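Giving up the spreadsheet

18/04/2023

I started tracking my reading in a spreadsheet when I moved to Devstead, and it got out of hand fast. Pages per day, stars, format, where I bought it, whether I cried. Last night I deleted the whole thing and I feel great!

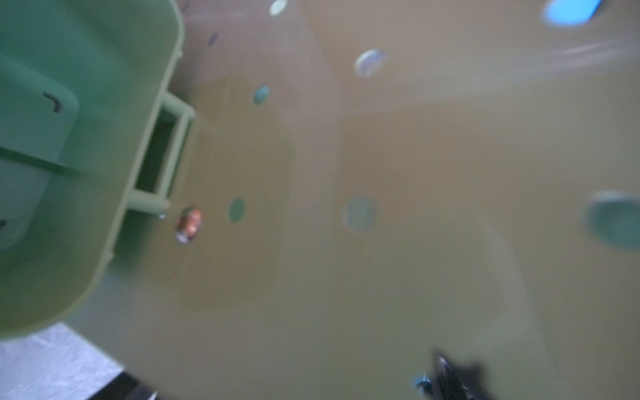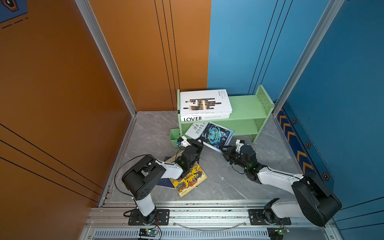 What went wrong

The short version is that I was picking books by how thick they were. I had a goal of 2,000 pages a month (why?? who was checking?) and a slim novel started to look like good value, while anything with footnotes made me grumpy. I quit a really lovely history of canals after 4 chapters, purely for being slow. Canals are slow! That was the whole charm of it.

Then my friend Mateja Janevski lent me her copy of The Secret Garden, which I hadn't read since I was 7, and I caught myself typing the page count into a cell before I'd even opened it. She laughed at me for a solid minute. Fair enough.

What I'm doing now

Mostly just reading. I keep a scrap of paper in the back of each book and write down a line if I like it, and if I don't find one, no big deal. I've also gone back to the library on Gunn Street, where the loans are long enough that I can dawdle. The big chair by the radiator is still the best seat in town, so please don't all go at once.

I did keep one list, the books I abandoned during the spreadsheet years. There are 17 of them and I'd like to try every one again, starting with the canals. No deadline, though I'd love to be past the chapter on locks by August, when we go to my sister's and I get no reading done at all (three kids, one trampoline).

If you have a favorite slow book, leave it in the comments. I have plenty of shelf space and a fresh pot of coffee on.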